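Brullcombe Parish Dialect Word List

README

What you have downloaded is a list of words that people in and near Brullcombe say, or used to say, or claim their grandmothers said. It has 1389 entries and it is a plain table. There is no app.

The list began as a drawer of paper slips in the reading room at Brullcombe. Gemma Furnival typed them up over a long winter and a short, bad-tempered spring. Where she could not read a slip she typed what she thought it said and put a query in the notes column. There are 174 queries. Please don't write in to say that a query is wrong unless you can say what is right.

What's in the folder

words.csv – the list itself, one word per row
sources.csv – who gave us the word, by initials and parish
spelling.txt – the rules we followed, then the places where we didn't
README.txt – you've found it

Columns in words.csv

headword: the spelling we settled on
variants: the spellings we were shouted at for not settling on
meaning: in everyday English, as short as we could get it
parish: Brullcombe, Coton, Twal or Woltitz
said_by: initials, matching sources.csv
notes: anything else, including grudges

Woltitz is not a parish. It is a farm and two cottages, named by somebody with ideas, but its people talk differently enough that lumping them in with Coton would have been wrong, and they'd have found out.

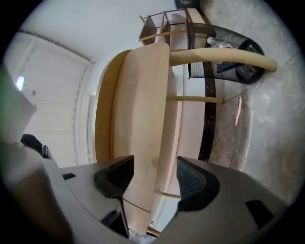 Household words make up the largest group, and they are the ones where the four places agree least. A gate is a gate all over the valley, but go indoors and you need an interpreter. Take an ordinary wooden chair like the one in the photo: in Brullcombe it's a sittle, in Coton a perch, and in Twal a perch is only a perch if it has no arms, otherwise it is "Father's". We have entered "Father's" as a headword, after some argument. Words for cupboards are worse, and the word for the gap behind a cupboard has 5 spellings and should be searched for under all of them.

Weather comes next. Most of the weather words mean rain. We have tried to keep the kinds of rain apart in the meaning column, but there is a point at which "fine, steady, from the west" and "steady, fine, westerly" may be the same rain reported by cousins. We left both in.

Farm words are thinner than you'd expect. The men who knew them were asked on a Sunday, after dinner, and several went to sleep.

Known problems

Twal is short of verbs. The person collecting there liked nouns.

Rude words are included and marked with an r in the notes. An earlier copy of the list had them taken out, and it was a good deal shorter and of no use to anyone. If you plan to use this with a class, filter on the r first, then read what's left anyway.

Some of the meanings lean on other words in the list. "Drummock: a small scrattle" is no help unless you know what a scrattle is, and the scrattle entry sends you back to drummock. We know about this one. It has been on Gemma's list for a while.

There are no sound recordings. Pronunciation is given by rhyme where we had one, and the rhymes work best if you already talk like us.

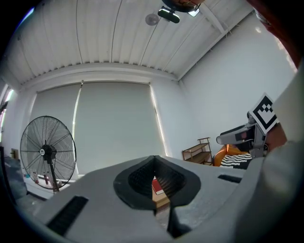 Can I use the list in a printed book or a local newsletter?

You can, and you needn't ask first, as long as you name the Brullcombe list as your source and keep the parish beside each word. People in Coton mind very much about being credited with a Twal word, and the letters come to us.

Corrections

Send the headword, what's wrong with it, what it should be, and where you or your informant grew up. "Everyone knows this" is not a parish. If two people from the same lane disagree we put both versions in and let them sort it out at the bus stop.

New words are welcome, too. We ask that at least one living person has said the word out loud without being prompted. Words made up by uncles go in a separate file, which we don't publish – though it is by far the better read.

Version notes

Version 2 fixes the sort order, restores the rude words and moves "clart" back to Brullcombe, where it belongs. The spelling of "clart" is still under discussion.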